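Ticket 2046
Product: Lellard steam iron, with the Gokau descaling cartridge
Status: open again (sorry!)
Opened: 13th October

Hello again, it's me with the spitting iron. You asked me to write down everything I've tried so far, so I've made a cup of tea and I'm going to do it properly this time.

The trouble is brown spots. The iron heats up fine, the light goes off when it should, and then the minute I switch to steam it coughs out a little puddle with rusty-looking bits in it. It started in February, only on the highest setting, and I lived with it for far too long by ironing everything inside out. Now it does it on medium as well, and it has ruined a pillowcase I was very fond of.

First try: I emptied the tank, filled it with 500 ml of plain tap water and ran the self-clean over the sink. Loads of white flakes came out, which I thought was a good sign! It behaved for two shirts and then went straight back to spitting.

Second try: new cartridge. I soaked it for 10 minutes like the leaflet says, clicked it in and waited for the orange light to go out. It didn't go out. I took the cartridge out, put it back, and the light went off, but it came on again halfway through a tablecloth. Is it meant to sit completely flush? Mine sticks up a tiny bit on the left and I don't like to force it.

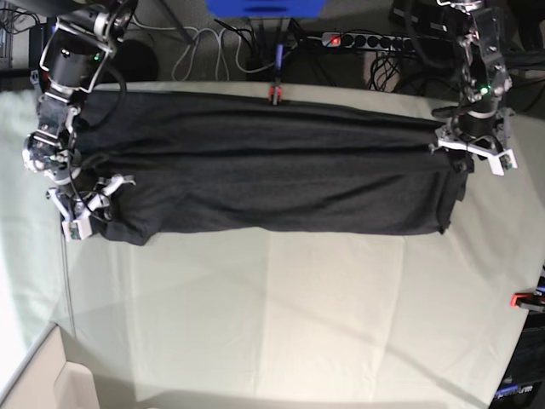

Third try was your suggestion of bottled water, so I bought some Alari and used nothing else for a week. Fewer flakes, same brown spots. I also wiped the soleplate with a damp cloth while it was cold, and there's a dark ring round two of the steam holes near the tip that won't shift. I haven't used vinegar - the leaflet is very firm about that - though I was tempted.

The shop I bought it from, Altıntaş, looked it up and says it's still under guarantee. Their receipt number ends in 287 if that helps you find it.

Update, same evening: I left it on its heel for an hour with the tank empty and the steam off, then tried again on an old tea towel. Three clean puffs, then a brown one. The orange light is back on too.

So could you please send me either a different cartridge or the address for returns? I've still got the box.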